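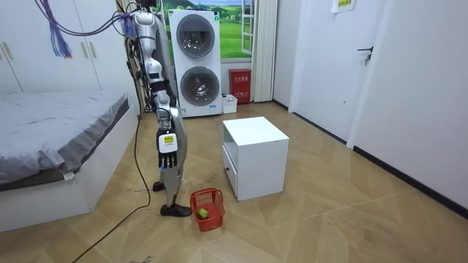

Rernov ball winder, the clamp-on one, after seven months

Right, quick one because I've got a sleeve to finish and the yarn for it is still in a skein. Which is sort of the point of this review.

Bought the Rernov in April. Before that I wound everything by hand round my thumb, or over a chair back, or round my sister's wrists when she visited. Fine for one skein. Not fine for a jumper's worth. I did 600 metres of laceweight that way once, took two evenings and a cup of tea went over. So, winder.

I'm a knitter mostly, a bit of crochet when there's a border to do. I wind maybe a couple of skeins a week. Not a shop, not a dyer. If you're winding all day long you want something heavier than this and you probably know that already.

What you get. The winder, a metal clamp, a yarn guide arm you slot in yourself, a spare drive belt (hooray) and a leaflet. Leaflet is useless. Drawings so small I had to take a photo on my phone and zoom in, and even then step 3 has the guide arm on back to front. Mine went on wrong first time and the yarn just jumped off the top over and over. Turned it round, fine. If yours is spitting yarn at you check that before you send it back.

Clamp. Opens wide enough for my kitchen table, which is thick. Doesn't fit the desk as there's a lip underneath and the foot of the clamp can't get a flat bit to grip. Has little rubber pads, one came off in the first month, glued it back, came off again, now there's a folded bit of felt in there instead and that's better than the pad was tbh. Holds well. Creeps a little if you go fast with something grabby.

Winding. It's nice! Handle turns smoothly, gears are quiet-ish, a sort of purr, louder than the videos make out but I can still hear the radio over it. Makes a proper flat cake with a centre pull that mostly pulls from the centre. First few cakes I did were like bricks. I was holding the yarn far too tight on its way in, and tight cakes are bad news, it stretches the life out of the wool and then your tension goes funny and you don't find out until the thing's been washed. Let it run through your fingers loosely. Slower than you want to go. I count along with the radio, no idea why, it helps.

Capacity is where I have a grumble. Box says 200g. I'd say no. 100g skeins of DK, lovely, no bother whatsoever. 150g of aran, ok but it's starting to bulge over the top and you have to slow right down. I tried a full 200g of chunky and the last bit slid off the cone and down round the gears, and I had to take the base off with a screwdriver to get it out. Lost a couple of metres to the scissors. If you only knit with big squashy yarn then look at the jumbo version, or at the Yu (more on that in a sec).

By yarn, as people always ask:

Sock yarn – perfect. This is what it's made for. 
DK, any sort – perfect.
Laceweight – good but go slow, and it will snap if your swift sticks. Mine did.
Mohair – dont. Just don't. It winds ok, it's the getting it back out. I pulled from the outside in the end and it was still sulking.
Cotton – slippery, the cake collapses once you're halfway through it. Pop it in a sandwich bag or wrap a bit of old tights round it.
Chunky – see above.

You do need a swift or some other way to hold the skein open. It doesn't come with one and the listing doesn't exactly shout about that. I've got the Boseck umbrella swift, bought seperately, and the two get on fine as long as they're at about the same height. I put them at opposite ends of the table. Too close and the yarn goes in at a steep angle and you get a wonky cake with a waist. Chair back works too if you're not ready to spend more money, only it's slow and you have to keep getting up.

Compared with others. My friend Ridwan Tjoa has the Yu, and I've had a go on his a few times. Heavier, metal gears, much quieter, takes a big skein without moaning. Costs a good deal more than the Rernov, and it's a lump, it lives on his table as it's a pain to put away. The Rernov goes in a shoebox with the clamp off. In my house that counts for a lot. If I had a craft room I'd have the Yu. I have a kitchen drawer and half a shelf in the wardrobe.

Also tried the really cheap one from the market in Grellport, years back. Handle snapped off in my hand. Avoid.

Things that have gone wrong so far: the rubber pad, already said. The drive belt went slack in the summer, the cone started slipping so the handle turned and nothing happened. Put the spare on, five minutes, easy once you've found the right screwdriver. I've since ordered another spare from the Rernov site, 11 days to arrive and the postage was more than the belt. Bit cheeky. Also the little slot on top where you tuck the yarn end has a rough edge and it snagged on a silk blend, I went over it with a nail file and no trouble since. Shouldn't have to do that on a new thing though.

Cleaning, hardly any. Fluff gets in round the base of the cone, a dry paintbrush gets it out. I don't oil it, leaflet says not to (one of the few bits I could read).

A few tips for anyone new to it:

Check the skein before you cut the ties. All of them, there's often four. Open it out, give it a shake, make sure it's a ring with no twist. Every awful tangle I've had started with me rushing this bit. Including the one last week.

Leave a good long tail sticking out of the slot. Hand's length at least. Otherwise it gets sucked in and you've lost your centre pull, and then you're digging about and out comes a great wad of yarn.

If the cake comes off too firm, wind it again. Second time through is always softer, you can run it straight from the first cake with no swift.

Don't wind your whole stash in one go because you're excited. I did. 18 cakes sat in a basket all summer and the ones at the bottom have gone flat and sad. Skeins keep better as skeins. Wind it when you need it.

Keep hold of the ball band! Tuck it in the middle of the cake. I now have two greens from different dye lots and no earthly way of telling which is which except in daylight by the back door.

Would I buy it again – yes. It's plasticky, the leaflet's a disgrace and the 200g thing is wishful. But it does what I wanted, it's turned a whole evening's faff into a few minutes and it fits in a shoebox. For sock and DK knitters I'd say go for it. For chunky people, no, save up.

4 out of 5. Would be 4 and a half if they sorted out the pads.

Edit, November 9, 2025: couple of you asked whether it does left handed. Sort of. The handle's fixed on one side, but you can clamp it facing the other way and crank it with your left, you'll just be feeding the yarn in from the opposite side. A left handed friend at knit night tried it and got a decent cake. She did say it felt backwards for the first skein. And no, I haven't tried it with the electric drill trick, and I'm not going to, I like my gears where they are.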